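Ticket: left hand drops out during bedroom cell runs
Machine: Skurnlow two-arm unit, bedroom cell, Fistalmont site
Opened by: Han
Assigned to: Yeison Cáceres
Status: closed, follow-up in January

Reported problem

Left hand stops responding partway through a clothes pickup. Arm joints stay live and hold position. Hand status goes to "no link" in the Pruvham console, then comes back by itself after 30 seconds or so, or straight away if the arm is sent home. Right hand not affected. Fault first showed up after the forearm cables were re-dressed on both sides.

Log

Han: Restarted the console and the hand driver. Hand came back, ran two pickups, dropped again on the third. Swapped the hand driver config for the last known good one. No change.

Cáceres: Please stop restarting between faults, it clears the error counter. I need the counter value at the moment of dropout and the wrist angle.

Han: Counter at dropout was 7, wrist rolled inward close to its limit. Second dropout, same wrist position. With the wrist straight I can't get it to fail.

Cáceres: That points at the cable or the connector, so leave the software alone. Put the unit at the foot of the bed in the start pose, both hands open, and hold it there with drives enabled. Don't clear the clothes off the bed, I want the same reach target when we run it again.
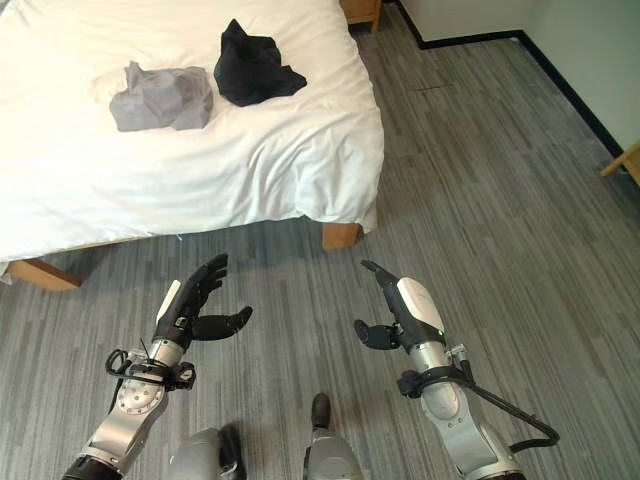
Cable routing on this unit is supposed to leave a free loop at the wrist long enough for full roll in both directions. The strap nearest the hand is a guide and should let the cable slide. The strap lower down is the anchor. On the right arm the cable leaves the wrist area in a long loop before it comes back to the strap, and that side has never faulted. The left one is wound in a tight coil around the upper forearm, with straps and a small clip, so there is far less to give when the wrist rolls. I would start there before opening the hand.

Han: Drives off, power isolated. Undid the left clip and straps. Pulled the hand connector and looked at it under the lamp. No bent pins. Latch was seated but there is a rub mark on the jacket where the cable enters the boot.

Cáceres: Is the jacket cut through?

Han: No. Surface only. Continuity is good on all 4 conductors with the cable at rest. With the wrist turned in by hand and the cable clipped the old way, one of them opens.

Cáceres: Replace the cable, then. A conductor that opens under tension will do it again however it is dressed.

Han: New cable fitted. Took out the tight coil and gave it a loop to match the right side. Anchor strap tight, guide strap snug but the cable slides. Moved the clip down the forearm.

Test after repair

Wrist rolled limit to limit at low speed – no errors. Repeated at working speed, no errors. Pickup routine run on the light gray and black garments with the drop point unchanged, counter stayed at zero. Loop does not touch the duvet at the lowest reach.

Still open

Setup sheet shows the strap positions but gives no loop length. Cáceres to add one. Old cable is bagged and tagged in the spares drawer. Recheck both wrist loops in January and reopen this ticket if the counter is above zero.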